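Speaker notes, Venico group meeting, 2018-08-28
Talk: Does the 38-demo result hold up?

Slide 1. Start with the claim as Zhenhua Xue wrote it up: a two-arm policy trained on 38 demonstrations packs bottles into a soft bag as well as one trained on 220. I don't believe it yet. Say so early, then be fair to the work.

Slide 2. The task. Bottles on the table, open bag, two grippers. Let people look for a moment before talking.

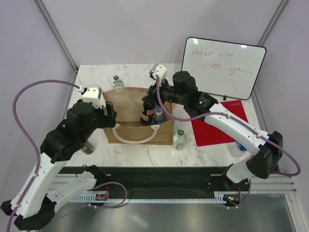
Bag task, two bottles in and the others still out on the table.

Point out that "success" was scored by the person running the trial. No second scorer, no written rule for a bottle that ends up leaning on the rim. Jianguo Xie rescored 30 trials from video in February and disagreed with enough of them to worry me. Ask him to speak here if he's in the room.

Slide 3. What the average hides. Every bottle is worth the same in our score, so a trial that ends one short still looks good on the graph. I'd like the last bottle reported separately — it's the one that has to go into a crowded bag. With five bottles visible in the bag and a small dark container with a yellow band on its side on the tabletop, our current score has nothing to say about how that container came to be lying down. A fallen item should get its own column.

Slide 4. The baseline. The 220 set was collected over several weeks by different operators, the 38 set by one careful person. Same colour on the chart, very different data. Skip the Donby comparison if short on time.
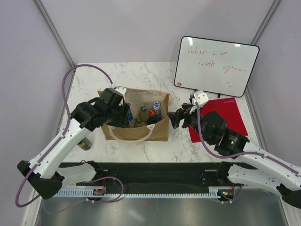 Slide 5. What would change my mind: 500 trials, blind scoring, bag position picked by a script. Then questions.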